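Crates, Not Cartons: Moving a Small Stockroom onto Reusable Boxes
Speaker notes, Torunn Engström. Afternoon session, 25 minutes plus questions.

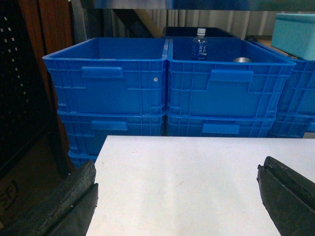 Slide 1. Blue crates stacked two high behind the table. One upper crate is empty, the other has a water bottle in it.

Leave slide 1 up while people find seats. Start when the doors close.

Introduce myself. I ran the stockroom at Plisstead for six years and now I help other small sites set theirs up. Thabiso Kekana did most of the work I am going to talk about and will take the questions on cost at the end.

Ask for a show of hands: who still stores loose stock in cardboard? Wait for it. Most rooms I speak to, more than half the hands go up.

Say what the talk covers. How we picked one crate and stuck with it, how we stack, what goes in a crate and what stays out, labels, and washing. Skip the history of the company. It is in the handout for anyone who wants it.

WHERE WE STARTED

Plisstead is a repair and parts business. Small items, a lot of returns, one long room with a loading door at the end. We kept stock in whatever box the supplier sent it in. Cartons got damp by the door and the bottom ones gave way. When a carton at the bottom went, somebody had to take down the whole stack to get it out.

We also had five kinds of plastic box that had come in over the years. None of them stacked on each other. People would balance them anyway.

In October we made a list of every box in the room. It took two people most of a day. We ended up with 222 boxes and cartons on the list. Pause here. I want the number to sink in, because it is a small room.

CHOOSING ONE CRATE

Main point of this section: pick one footprint and refuse everything else.

Back to slide 1 for this part. Point to the ribbing on the outside walls. When you are looking at samples, press on the long side with your palm. A flat wall bows out when the crate is full of metal parts. Ribs help with that and you don't pay much in weight.

Point to the handle slots. Ask for slots you can get four fingers into with gloves on. We tried a sample with a molded lip in place of a slot and it was fine empty and bad full.

Smooth inside walls. You want to be able to wipe the crate with a cloth and be finished. Avoid anything with pockets or ridges on the inside where washers and screws collect.

Open top for anything you pick from every day. Lids are for storage. We bought lids for all of them at first and within a month the lids were in a pile behind the door.

Color. We went with blue for general stock. I know sites that run four or five colors and it works for them. We tried it with two and people used whichever crate was closest. If you want color to mean something, somebody has to check it every day.

We bought from Rampersad after trying samples from three suppliers. I have no deal with them. Any supplier will do if they promise to keep the same mold in the catalog. Get that in writing. We had a bad time with an earlier box where the replacement was a finger's width narrower and would not sit on the old ones.

STACKING

Slow down for this section. Most of the questions last time were about it.

At the work tables we stack two high and stop. The top crate is then at a height where you can see into it and reach the bottom without leaning. Go three high and the top one gets used as a shelf and the other two get forgotten.

The stack goes behind the table or beside it, never under it. Under the table you kick it, and you can't get the lower crate out without kneeling.

The top crate is the working crate. The bottom crate holds the reserve of the same thing. When the top one is empty, it comes off, the bottom one goes up, and the empty one goes underneath to be filled on the next round. Say this twice. It is the part people write down. On slide 1 the left-hand upper crate has nothing in it. At our site an empty crate on top is the signal to swap.

Set stacks side by side with the rims close. Leave a gap and small things drop through it, and then you are moving full crates to get back one bolt.

In the back storage area we go higher, up to five, against the wall only. Heavy at the bottom. We wrote the limit on the wall in marker, which did more than the email did.

WHAT GOES IN A CRATE

One kind of thing per crate. If there are two kinds of thing, use an insert or use two crates.

Round metal parts go in last and on their own if you can manage it. They roll to one side when you lift and the crate tips toward that hand. Liquids stand upright against a wall of the crate, cap up, label facing you. Never lay a bottle down in a crate with parts, even a sealed one.

Personal items. Every site has this. Cups, phones, water bottles, lunch. We put a separate shelf by the door and asked people to use it. It works on most days. I would not make a rule you can't keep.

Small boxes with their own lids can sit on top of a stack, but only if they are coming off again the same shift. After that they are storage and they need a place.

LABELS

Short section. Two minutes at most.

Put the label on the short end and on one long side. People walk up to a crate from both directions. Use a card in a holder. Stickers on ribbed plastic come off at the corners, and then you have half a label and a patch of glue.

Write the name of the item in words. Codes are fine as well, in smaller type under the name. We used the Vullon label sheets because we already had them for the shelves. A marker and a card are just as good.

Don't number the crates themselves. We did, and then spent weeks keeping crate 40 next to crate 41 for no reason at all.

MOVING AND WASHING

Crates go on a flat dolly. Ours is a Rollero and it takes a stack of four. Before that we carried everything by hand, and the floor by the loading door was where crates got dropped. Two people lift anything that makes you change your grip.

Wash when empty and only when dirty. Warm water, a bit of dish soap, a soft brush for the outside between the ribs. Rinse and stand upside down overnight. Don't nest or stack them damp, they smell.

Check the rims while washing. A cracked rim means the next crate up doesn't sit flat. Take it out of use the same day. We cut ours up for drawer dividers.

COST

Hand over to Thabiso if time is short.

We budgeted for nearly 1000 crates over the whole changeover, with the overflow building included. We bought them in batches and stopped early. My advice is to order a third of what you think you need, run with it for a season and then count again. Empty crates take up as much floor as full ones if they don't nest, and ours don't.

The saving was mostly in time. Finding things got quicker and stock counts got a lot quicker. We did not measure it well before the change, so I am not going to put a percentage on it. If somebody asks, say that plainly.

WHAT I WOULD DO DIFFERENTLY

Start at the work tables and leave the storage area for later. We did it the other way around and people went months without seeing any benefit.

Throw out the old boxes the day the new ones arrive. We kept a few "just in case" and they were full by the end of the week.

Give the people who pick the stock the final say on where each stack stands. I drew a floor plan. They moved nine stacks on the first morning and they were right about eight of them.

QUESTIONS

Repeat each question into the microphone. Likely ones: folding crates (fine for deliveries, the hinges wear out in daily use), wooden crates (splinters, weight), outdoor storage (ask about UV, I don't have much experience there). Sample crate is under the lectern if anyone wants to try the handles. Handouts are on the chair by the exit.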